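Home | Kitchen | Laundry | Furniture & Storage | Workshop | Search

Furniture & Storage > Drawers and Runners

Fixing a Drawer That Sticks, Sags or Won't Close

Most drawer trouble in small furniture comes from four sources: dirt on the runners, swollen wood, a loose bottom panel, or a case that has gone out of square. Find the source before you reach for the plane. Wood that has been taken off in August cannot be put back in November, when the same drawer will rattle.

Tools: Phillips and flat screwdrivers, a small square, a tape measure, a pencil, 120 and 220 grit paper, a block of paraffin wax, wood glue, two bar clamps, a stiff brush.

Checking the case

Empty the drawer and take it out completely. Measure the opening from corner to corner, both ways. If the two diagonals differ by more than 1/8 inch, the case is racked. On a nightstand this is often caused by one short leg or a sloping floor, so level the piece first and measure again. Shims under the low leg may be all it needs.

If the piece is level and the diagonals still differ, look at the back panel. A thin back panel held by staples does most of the work of keeping the case square. Press along its edges. Wherever it moves, pull the old staples, clamp the case until the diagonals match, and fasten the panel again with short screws 4 inches apart. Drill pilot holes.
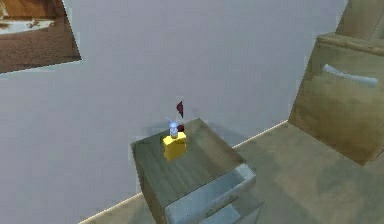
Next, check the runners. On wooden runners, look for a shiny track or a groove. A shiny track marks the point of contact and can be sanded lightly with 220 grit. A groove deeper than a dime is worn past sanding. Turn the runner over if both faces are flat, or glue a hardwood strip into the groove and sand it flush once dry.

On metal runners, wipe out the channel with a dry rag, then with a rag dampened with mineral spirits. Do not use cooking oil or general spray oil. Both hold lint, and the drawer will be slower within weeks. A dry silicone or PTFE spray is suitable. Check that every screw head sits below the moving part. One proud screw will stop a drawer at the same point each time it is pushed in.

Swollen wood

Rub pencil lead along the top and bottom edges of the drawer sides, slide the drawer in and out several times, and look for smears on the case. Those are the tight spots. If the drawer moved freely in the dry months, leave it indoors out of the case for a few days before removing any wood. Then rub paraffin on all sliding edges and try it again. A plain white candle works as well as a block. Beeswax is softer and tends to drag in a warm room.

If it still binds, sand the tight spots only, using 120 grit on a flat block. Stop every ten strokes and test the fit. Seal the bare edges with a thin coat of shellac. Unsealed end grain takes up moisture faster than the faces and is usually where the swelling began.

Loose bottom panel

A sagging bottom drags on the rail beneath it. Turn the drawer upside down and push the panel fully into its groove. Solid wood panels should be fixed at the back edge only, with one screw in a slot, to allow for movement. Thin manufactured panels may be glued on all sides. Run a narrow bead, wipe off the excess with a damp cloth, put weight on the panel and leave it overnight.

Drawer won't close fully

Reach to the back of the case with the drawer removed. Paper, socks and loose stop blocks account for most cases. If a stop block has come off, scrape both surfaces to bare wood before gluing it back. Set its position with the drawer in place and the front flush, and mark it from behind.

Note on finish: wax does not harm shellac or varnish, but paint and glue will not stick to it. Do all gluing before waxing. If an old drawer has already been waxed, clean the joint with mineral spirits, allow it to dry, and scuff with 120 grit.

Text: Adeel Malik

Filed under: Furniture repair, Drawers, Sticking & squeaking

Contact | About | Copyright Nolance Home Notes. All rights reserved. | Back to top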